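Opinion

The warranty that runs out before the thing does

My rice cooker came with a five-year promise printed on the box. I kept the box for three of those years, in the hall closet, behind the vacuum. Then I moved and threw out the box, and two months later the latch stopped catching. I called the number on the manual. They wanted the proof of purchase, the serial number sticker (on the box, naturally) and a copy of the card I was supposed to have mailed in within 13 days of buying it.

I don't tell this as a sad story. The latch still closes if you lean on it. But it got me reading warranties the way other people read horoscopes, and I have come to about the same opinion of both.

Take the word "limited." Every home warranty I own is limited, and I have yet to see one that says what an unlimited one would look like. The Kestgate toaster is covered against "defects in materials and workmanship under normal household use." I asked the customer line what normal household use was. The woman I spoke to was patient and kind and read me the same sentence again. Does toast every morning for four people count? She thought so. Bagels? She would have to check.

Then there is the cleaning clause, my favorite. Almost every small appliance now comes with a page on care, and the warranty leans on that page. Use the wrong cloth, the wrong spray or too much water, and you may have voided something. The Koltgate booklet tells you to wipe the outside "regularly" with a "suitable soft cloth." How often is regularly? Suitable according to whom? Vague words are handy for the person who gets to decide later what they meant.

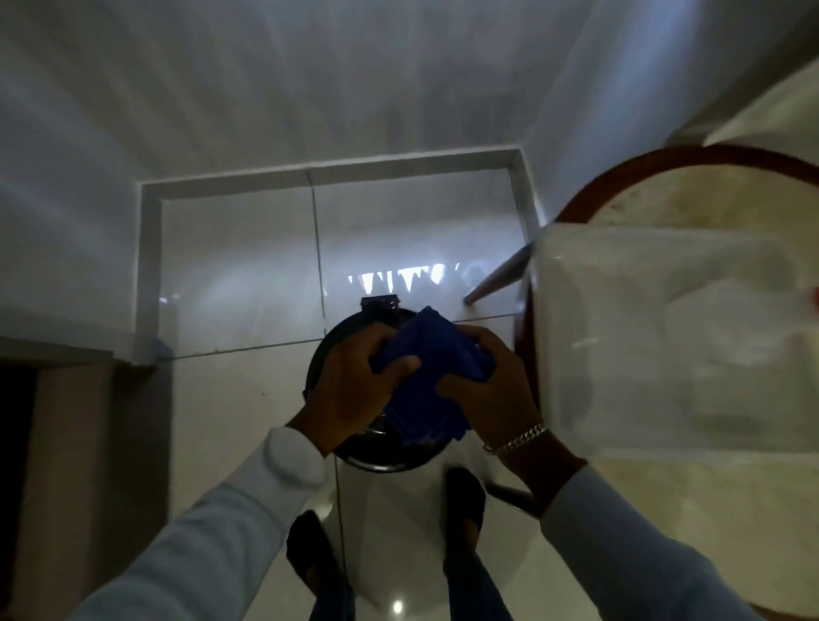 By the Household Page columnist
December 2020

I have wiped down a lot of appliances this year, as I suspect most people reading this have. We have been home. We have cooked more and cleaned more, and the machines have been running harder than the people who designed them planned for. If there was ever a year to find out what a warranty is worth, this has been it.

In September I asked readers to send me their claims, won or lost. Plenty of you did, and the letters that stayed with me were the ones where the company never said no. It said "please allow time for review." It said the part was on order. One reader with a Lacroix blender was asked for the same photo of the same cracked base on three separate occasions, and gave up after the third. Was her claim denied? On paper it is still open. I would love to know how it gets counted when somebody at the company adds up the year's happy customers.

The usual defense is that warranties keep prices down by keeping out the cheats. Maybe. I'm sure there are folks who drop a kettle down the stairs and swear it came that way. But I'd like to see the numbers, and the companies that make this argument don't seem in a hurry to print them. Meanwhile the same stores will happily sell you an extra plan at the register for a few dollars more. If the product is as sturdy as the salesman said two minutes ago, what am I buying?

I did buy one of those plans, once, on an Atent fan heater. It ran for 12 months. The maker's own coverage also ran for 12 months, starting the same day. I had paid to be covered twice for the year when nothing broke and not at all for the one when it did - and I read contracts for fun.

So what would I have them do? Print the date the coverage ends on the thing itself, somewhere a person can find it without a screwdriver. Drop the mail-in cards. A store receipt shows when you bought it and so does a bank statement, and either one ought to be enough. And if a claim has been sitting there for a month, pay it.

I've been told all this would be hard to do. It may be. They managed to fit a recipe for banana bread in the rice cooker manual, in five languages, so I think they could find room for an expiration date.

Letters about claims are still welcome. Please don't send the appliances.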